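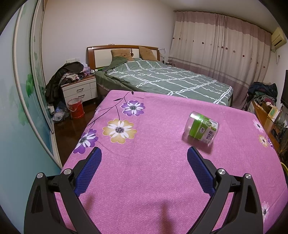 Right jaw closes late after some hours of work

arnaldo_g
Hello all. I have a problem with my hand-held gripper. In the morning both jaws move together. After about 430 cycles the right one starts to stay behind, and when I take a jar by the lid it turns and falls back on the bed. I cleaned the finger pads and tightened the pivot screws, no change. Has anybody seen this?

Mulligan
How much did you tighten? On ours the screws were too tight and the linkage dragged once it warmed up. Loosen each one a quarter turn and try again.

renu.mishra
I don't agree with Mulligan. If it was friction from the screws, you would feel it in the morning also. Look at the pads. Bed sheets leave fine dust in the texture and the jar slips.

arnaldo_g
Renu, slipping I understand, but the jaw is late also with nothing between the jaws. I filmed it, the delay is 15 frames.

renu.mishra
OK, then it is not the pads. Sorry, I read too fast.

Mulligan
Please stop using it until you find the reason. Mine jammed half closed and I got a finger pinched badly.

arnaldo_g
I loosened the two screws on the right side and let it rest 10 minutes. Better, but the delay is still there. Tomorrow I open the housing and look at the spring.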